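Refinishing a steel utility sink cabinet - strip or scuff and paint?

Forum: Home Workshop > Paint and Finishes

flerkholm_dan
Wednesday, January 9, 2019
I picked up an old painted steel utility cabinet at a school sale for $30. It is going in the laundry room. The body is solid but the gray paint is chipped on the doors and worn to bare metal on two shelves. I don't know what the original paint is. It doesn't soften with mineral spirits or with lacquer thinner.

Do I need to strip the whole thing, or can I scuff it and paint over? I have a random orbit sander, a wire cup for the grinder, and a quart of Purkell metal enamel left over from a railing.

TwoCoatsTom
If lacquer thinner doesn't touch it, it's baked enamel or powder coat. Either one is a good base if it's still stuck down. Scuff with 200 or a little finer, feather the chips, spot prime the bare steel, paint. Stripping baked enamel by hand is a miserable weekend.

rustbelt_annie
I'd strip it. Every time I've painted over old factory finish, the edges of the chips showed through and I ended up sanding it back anyway. You can feather all day and still see a ring in gloss paint.

TwoCoatsTom
Use satin. It's a laundry room.

rustbelt_annie
Satin hides less than people think on a flat door with a window across from it. And he said the shelves are already down to metal, so part of the job is done.

lfogh
I did a steel tool cabinet last May and ended up in between. I stripped the doors, because that's what you look at, and scuffed everything else. The stripper was Cluritz gel. It took two rounds on the flat parts and three in the corners where the door skin folds over. Wear real gloves, the thin ones don't last.
Wash the panels well afterward. I rushed that on one door and the primer fisheyed.
- Lærke Fogh

flerkholm_dan
Thanks. The doors lift off, so stripping just those sounds doable. What about the shelves? They're going to hold detergent jugs and paint cans, so they'll get dragged on.

MBenkirane
I would not paint the shelves at all. I ran the finishing room at a small cabinet shop, Kirkegaard, until I retired, and the complaint we had most was paint on surfaces where things slide. No brush-on enamel will hold up to a metal can being pulled across it. Clean them, knock off any rust, wipe on paste wax, and lay down a rubber mat.
Meriem Benkirane

TwoCoatsTom
Wax under detergent jugs in a damp room? Those will rust by summer. Two coats of epoxy, let it cure a full week, then put your mat on top.
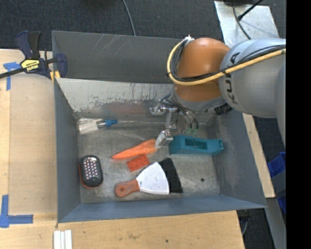
The mistake is loading it the next day because it feels dry. Brush-on epoxy is hard to the touch long before it's cured, and if you set a full jug on it early you'll leave a ring that never comes out.

MBenkirane
Epoxy is fine if he will wait the week. Most people don't. I have had waxed steel shelves in my own basement for years with a mat on them and there is a little brown at the back corners, nothing more.

gus_in_the_garage
Does your basement have a dehumidifier?

MBenkirane
Yes.

gus_in_the_garage
Then that's your answer. Dan, how damp is the laundry room?

flerkholm_dan
No idea on the number. The window fogs when the dryer is going, so probably damp. I'll go with epoxy on the shelves and strip the doors. Can I use the Purkell over epoxy primer, or should I buy something else?

lfogh
Check the can for the recoat window. Mine said to topcoat within 28 hours or scuff it first. I missed it and had to go over both doors with a gray pad.

rustbelt_annie
Try it on the back panel before you commit the doors. Old leftover enamel can be slow to dry if the can has been opened a lot. And take the hinges off, don't tape them.

flerkholm_dan
Hinges are riveted on the cabinet side. I'll tape those and take off the door half.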